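Metal pots with chalk residue go through descaling trial at Dollton

Workshop staff at Dollton are checking how to deal with the pale, chalky coating that builds up inside metal-rimmed pots, in a short run of bench work carried out on the floor of the main room.

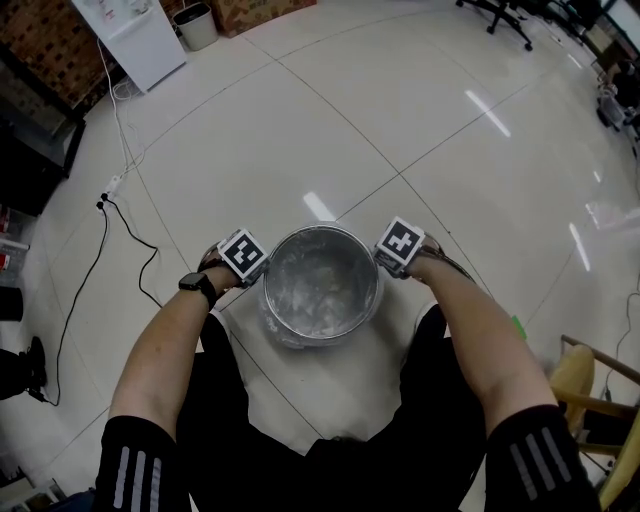
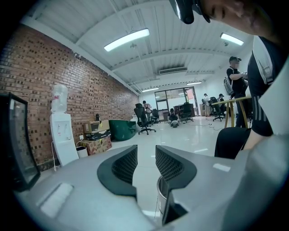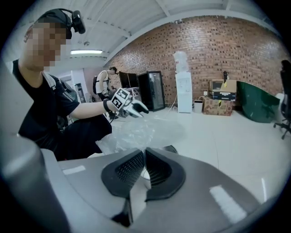
DOLLTON, November —

The pots came from the kitchen on the ground floor, where they are used for heating tap water. Local water is hard, and the coating had reached the point where the kitchen asked for the pots to be cleaned or replaced. Ifigeneia Karras, who keeps the equipment list, put replacement on hold until the trial is finished.

Coating of this kind forms when hard water is heated and the dissolved minerals settle on the metal. It is thickest where water has been left standing. A thin layer does little harm to the pot, but it slows heating and sheds flakes into whatever is cooked next.

The method under test is a plain one. A solution of citric acid, two tablespoons to the litre, is poured in to cover the coated area and left for 3 hours. The pot is then emptied, wiped with a soft cloth and rinsed twice. Wire wool is ruled out. It scratches brushed metal, and scratches give the next layer something to hold on to.

Pots are handled by the rim, one hand on each side, and set down flat on the tiles. Dorian Hamel, who wrote the working notes, prefers the floor to a table for this job. "A full pot is heavy and the tables are the wrong height," he said. "On the floor it can't drop anywhere." The notes ask that cables be kept well clear before any liquid is poured, and that the tiles be dried straight afterwards, as the glossy finish is slippery when wet.

Storage has also been raised. Cardboard boxes and bins stand along the brick wall near the water dispenser, and Karras would like part of that stretch given over to a rack for clean pots. Boxes would go to the store cupboard, flattened where possible — the cupboard is already close to full.

A second method, using white vinegar, was dropped early on. It needs a longer soak and the smell carries to the offices upstairs. Ama Mensah, who runs the kitchen, said she had no objection to either, provided the pots came back with no taste of acid.

Pots that still show patches after a second soak will be set aside. Roughly 134 litres of solution has been allowed for, enough for every pot on the list and a repeat where needed. The cleaned pots are due back in the kitchen on Saturday, and a decision on the rack will follow once the wall has been measured.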